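Nine weeks of opening a refrigerator

27 May 2022

I have a degree, some student debt and a job title with the word "engineer" in it, and on Tuesday I spent the whole day moving cups from one shelf to another shelf. Then I moved them back. I was paid for this.

A few people wrote to ask what I do now that I've left Menzies, and I've been dodging it, partly from laziness and partly from not having a good answer. My mother tells her friends I teach robots. I think she pictures a chalkboard.

The short version goes like so. Derkard (that's us, there are nine of us, the name means nothing in any language) wants a two-armed robot that can put things away in a kitchen. Nobody in the building can write down the rules for getting a cup out of a fridge. I tried once, on a whiteboard, and got to eleven steps before the hand had reached the shelf. So we don't write rules. One of us sits at a rig, moves a pair of handles around, the arms copy us, and everything gets recorded: what the camera on the head saw, where every joint was, when the fingers closed. Do it enough times and a learning system is supposed to get the idea. One recording is an episode. My target is 50 good ones a day.

The word to watch in that sentence is "good."

An episode is good if it starts from the home pose, ends at the home pose, does the thing the label says it does and doesn't include me knocking over a bowl and pretending that was the plan. In my first week I recorded 160 episodes and was very pleased with myself. Shona Shearer, who reviews everything, threw out all but a third. Her notes were short. "Hesitates." "Hesitates." "Why is it going around the bowl that way." "Hesitates, then lunges."

She was right, annoyingly. The thing about learning from examples is that the system can't tell which parts you meant. If I stop in front of the open door for two seconds to think about my lunch, then as far as the model is concerned, thinking about lunch is step four of fetching a cup. We had an early policy, trained mostly on my stuff, that would reach toward the shelf, stop dead, hover, and then carry on as though it had just remembered where it was. Everyone who saw it said it looked like me. It was not a compliment.

So now I practice. I run through the motion before I hit record, like somebody about to parallel park in front of a restaurant window. 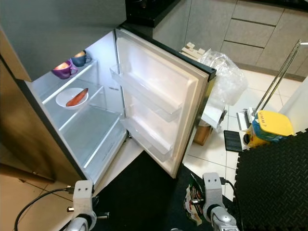 The other half of the job is variety, and that's the half I didn't see coming. If the cup is in the same spot every time, the robot learns the spot and ignores the cup. It'll close its fingers very confidently on air. So between episodes somebody has to get up, walk over and mess with things. Turn a handle. Push a cup to the back. Swap the bowl for a different bowl. Leave the lights on, turn the lights off, close the blinds.

You would think a person could be random. I can't. Effie Pollock plotted where I'd been putting the cups for a month, and the dots made a tidy little diagonal stripe, bottom left to top right, with nothing at all in one corner. I had apparently decided at some point that cups don't go there. Now we have a script that tells me where to put them, and I do what the script says. I'd like you to appreciate the chain of command: the computer tells me where to put the cup so that I can show the computer how to pick it up.

Fridges are also just mean, as furniture goes. The shelves are glass, and our depth sensor regards glass as a rumor. The door swings into the space where the right arm would like to be. The light inside is bright enough that anything dark at the back turns into a blob, and the kitchen behind it goes dim by comparison. Handles are the worst of it. A cup with its handle facing you is a nice easy grab, and a cup with its handle turned away is four tries and a bad word. We do record audio, by the way. I found that out in week three.

We used to keep only the clean runs, and then Effie talked us into keeping some of the ugly ones too, as long as they get fixed. If the grip slips and I back off, line up again and get it the second time, that stays in with its own label. Her argument is that a robot that has only ever seen success has no clue what to do once it's slightly off, and it will always be slightly off. Shona wasn't keen. They had a long talk over by the printer and the label got added the next morning, so I guess I know how it went. Since then the hovering is mostly gone. The policy still fumbles, but it fumbles and then tries again, and I find that oddly touching.

Numbers, for the two of you who'll ask: it depends heavily on which cup. I'm not going to post a success rate, mostly because it changes every time we retrain, and last time it changed in the wrong direction. We switched our episode storage over to Herkatix in the same week, so there was a fun stretch where we couldn't tell if the model had gotten dumber or if a batch had been loaded with the left and right arms swapped. (Swapped arms. Half a day of them.)

My wrists are fine, thanks for asking. My neck isn't. The handles sit a bit too low for me and I keep meaning to raise the bench, and then it's ten in the morning and I'm behind on my 50 again.

The plan is to stay on the fridge until July and then move on to the dishwasher, which has racks that roll, and forks. There's also a second site opening over at Riridton with a different kitchen and a different fridge, and I'm told the door opens the other way. Everything we've taught the thing so far assumes it doesn't. Shona has asked me to go over for a few days and get started, and to please not hesitate.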